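Galerie : acheter un bras avant d'acheter le bras

Le budget de mars prévoyait 1 236 euros pour la simulation et tout le reste pour le matériel. Rhona Haldane a inversé les lignes — le comptable s'en remet doucement.

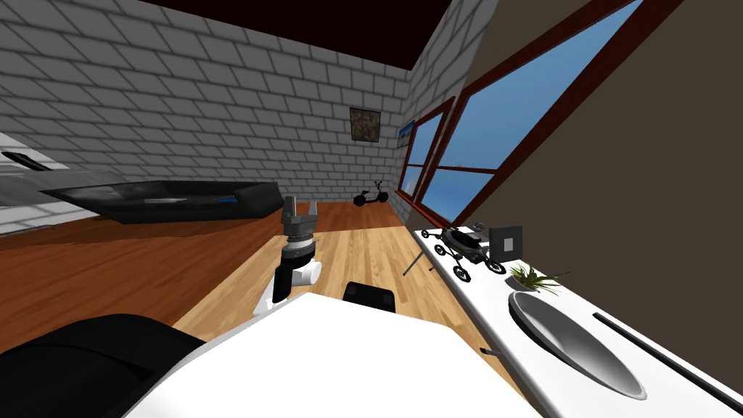
Le devis Tollura compte 107 lignes, dont une pour les vis. Celui de Gudness tient sur une page, ce qui inquiète davantage.

Pince à deux doigts, fenêtre sur ciel bleu, trottinette au fond. La trottinette n'est pas au budget.
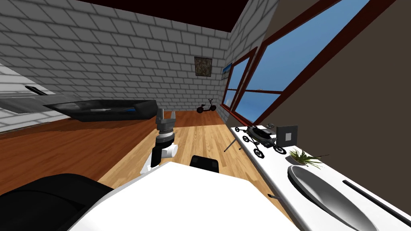
Temps de lecture : 1 min

Reste l'entretien : jusqu'à 507 euros par an chez Pollock, déplacement en sus.

Un rover miniature et une plante sur le long plan blanc. Deux postes à coût d'exploitation modeste.

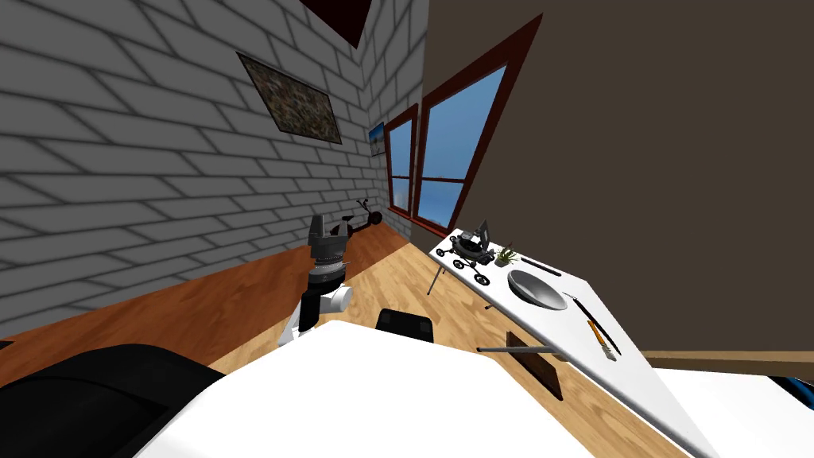
Décision reportée au prochain exercice, Fuvia ayant promis une remise.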